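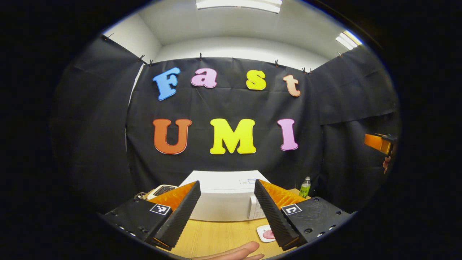

Page 2 of 340

Skin Care Help > Cleansing and Exfoliating

Peeling gel rolls up into little balls - is that my skin or the product?

Posted by Zinash Tamiru, April 20, 2020

I bought a tube of the Mersha peeling gel in February and I have used it six times now. You put it on a dry face, wait a few seconds and rub in small circles. Within half a minute it turns into soft white crumbs that fall in the sink. The listing says this is dead skin coming off.

I had my doubts, so I tried it on the back of a dinner plate. It made crumbs there too. Fewer than on my face, and they took longer to form, but they looked the same.

I wrote to the Seller and got a reply saying the gel "reacts with keratin" and that a plate may have residue on it. The plate was clean. They also said I should use it every other day for best results, while the tube says once or twice a week. My skin is combination, a bit oily on the nose and dry on the cheeks. After the last two times my cheeks stung when I put toner on, and they stayed pink until I went to bed. The nose is fine.

What I want to know is:

Are the crumbs my skin or not?
How often should I be using this?
Is the stinging a reason to stop?

Other things I use: a foaming cleanser at night, the Clultard toner (the one with glycolic acid), and a plain moisturizer. In the morning I only rinse with water and put on sunscreen. I paid for two tubes because shipping was free on two, so I would like to use them up if I can.

Sorted by: oldest first

Vinzenz Lüthi
Member, 2,000 posts

Mostly the product. Gels of this type usually have a thickener in them, often carbomer, and sometimes cellulose as well. When you rub the gel on skin, the salt on your skin makes the thickener break down and clump, and the rubbing rolls it into crumbs. Look at your ingredient list. If you see carbomer near the top along with something ending in "-trimonium chloride," that pair will clump by itself when it is rubbed. That would explain the plate.

Some dead skin does get picked up in the crumbs, so the gel is doing something. You just can't judge how much by looking in the sink. A big pile of crumbs mostly means you used a lot of gel.

How often: go by the tube and ignore the message. Once a week is plenty for combination skin, and if your cheeks are dry you could do only the nose and chin.

The stinging is the part I would pay attention to. You are rubbing your face and then putting an acid toner on top of it. Glycolic acid is already an exfoliant. Doing both on the same night is too much for a lot of people, and dry cheeks will show it first. I would do this:

Stop the gel and the toner for two weeks. Cleanser, moisturizer and sunscreen only.
If the stinging and redness are gone, bring back one of them. Wait another two weeks before trying the other.
If you end up using both, keep them on different nights with at least one night off in between.
When you use the gel, leave it on no longer than the tube says and rub with very light pressure. Stop once it starts to crumb and rinse with lukewarm water.

If your cheeks still sting with just the moisturizer on, or you get a rash or swelling, see a doctor or a dermatologist and take the tubes with you.

The second tube should keep if you don't open it. Check for a date on the crimp at the end. Once it is open, go by the little jar symbol with the number of months in it.

drillix_fan_300

i use the drillix one every day and never had a problem. the crumbs are skin, mine were gray the first time and white after that. maybe your plate was dirty. if it stings put it on with a wet face, that makes it milder

Vinzenz Lüthi

Gray is likely makeup, sunscreen or dirt mixed into the gel. On a wet face most of these gels turn slippery and don't crumb at all. I would not use one daily on skin that is already stinging.

Zinash Tamiru

Thank you both. I checked the box and carbomer is the third ingredient, and there is a steartrimonium chloride further down. I didn't know the toner counted as an exfoliant, the front of the bottle only says "clarifying." I have put both in the drawer for now. The date on the unopened tube is still a long way off, so I will leave it sealed.

This thread has been viewed 4,000 times. Log in to reply.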